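We use cookies to keep you logged in and to remember your settings. Accept | Manage

Forums > Kitchen and Household > Drinks > Iced coffee at home, what ratio do you use?

pellworth
I want to stop buying iced coffee on the way to work. I have a Lumell drip machine and a hand grinder. So far I've brewed a normal pot, let it sit until it cooled off, then poured it over ice. It comes out thin and a little sour. What ratio are you all using, and do you brew hot or cold?

dunmore_k
Cold brew. Coarse grind, 115 grams of coffee to 900 grams of water, 14 hours on the counter, then strain through paper. That gives you a concentrate. Cut it one to one with water or milk. It keeps in the fridge for most of the week. I start mine after dinner and strain it before lunch.

The sour part is from letting a hot pot sit out. Don't do that.

ratchet48
I disagree with the cold brew answer. It all tastes the same to me no matter what beans go in, kind of like chocolate milk without the milk. Brew it hot straight onto ice. Use your usual amount of coffee, but take a third of the water out and put that weight in the carafe as ice. It's ready in five minutes and you can still tell what coffee you bought.

pellworth
Does that work in a drip machine? The carafe sits on a hot plate.

ratchet48
Mine has a switch for the plate. If yours doesn't, take the carafe off as soon as it stops dripping. You lose a bit more ice, no big deal.

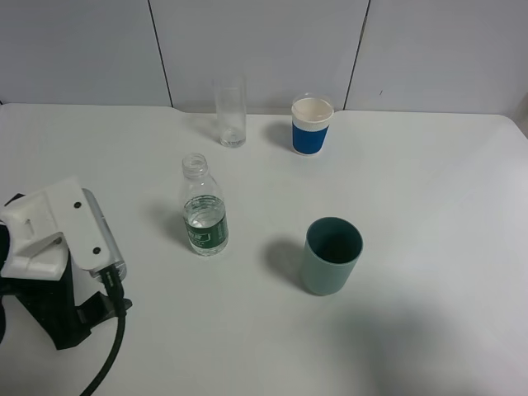

Marla_in_Tacoma
Ratio matters less than people think if you never measure what you drink it from. I used to fill whatever was closest and then wonder why one day was strong and the next was water. A tall clear glass tumbler and a paper coffee cup with a blue sleeve can look like the same drink to you at 6 a.m., and they may not hold the same amount at all. Fill each one with water, pour it into a measuring cup, and write the number down. Then decide how much ice goes in. I weigh the ice now and my coffee got a lot more even.

I also use glass at home because I can see how much concentrate I poured before the milk goes in.

dunmore_k
Weighing ice is a bit much for a weekday morning. I fill to the top with ice and pour. But I agree on using the same glass every time.

Jarmo Jääskeläinen
I have done both for several years. Cold brew for the office, hot over ice on weekends. They are different drinks and I don't see why one has to win.

Two things that made more difference than the method. First, the beans. I was buying the Cusent dark roast and it was flat with ice. The Modness medium is better cold, and cheaper where I live. Second, the water. Our tap water is hard and the coffee came out chalky. I bought a filter jug in April and the change was obvious on the first batch.

ratchet48
The Modness medium is fine. The Cusent dark is not as bad as you say, it just needs a coarser grind.

Jarmo Jääskeläinen
I tried it coarse. Still flat.

pellworth
OK, so I tried ratchet's way this morning with the plate off. Much better than what I had, not sour. A little weak by the bottom of the glass. I'll try the cold brew next. How are people carrying it to work? I'm on the bus almost 48 minutes each way and my travel mug leaks.

dunmore_k
Any bottle with a screw cap. Don't put ice in it, just the concentrate and water already mixed and chilled. Get ice at work if there is any. I reuse plastic water bottles for this for a few days and then recycle them. 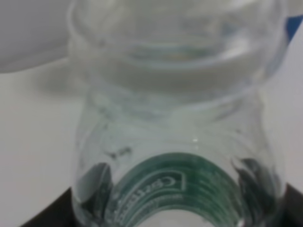 If you take milk, carry that in something separate. I mixed it ahead once and left it in my bag until the afternoon, and I had to throw out the bottle and wash the bag.

Marla_in_Tacoma
Plastic holds the smell of coffee. After two days everything you put in there tastes like old coffee, including fresh coffee. I'd get a small steel flask with a wide mouth so you can get a brush in.

dunmore_k
That's why I said a few days. A steel flask is heavy and I have enough in my bag.

ratchet48
Steel here too. Mine is from the Macapagal store downtown, plain one, no handle. The lid seal needs to come out for washing or it gets nasty under there – learned that in the first month.

pellworth
Does the seal come out without a tool?

ratchet48
Butter knife, flat side. Don't use a pointed one or you'll nick it and then it leaks.

pellworth
Thanks. I've got a batch going on the counter now, dunmore's numbers cut in half. My grinder doesn't go very coarse, so I may strain it a couple of hours early.

dunmore_k
Do that, and taste it before you strain. If it's bitter, stop there. Use two paper filters if it clogs, one after the other, and don't squeeze the grounds.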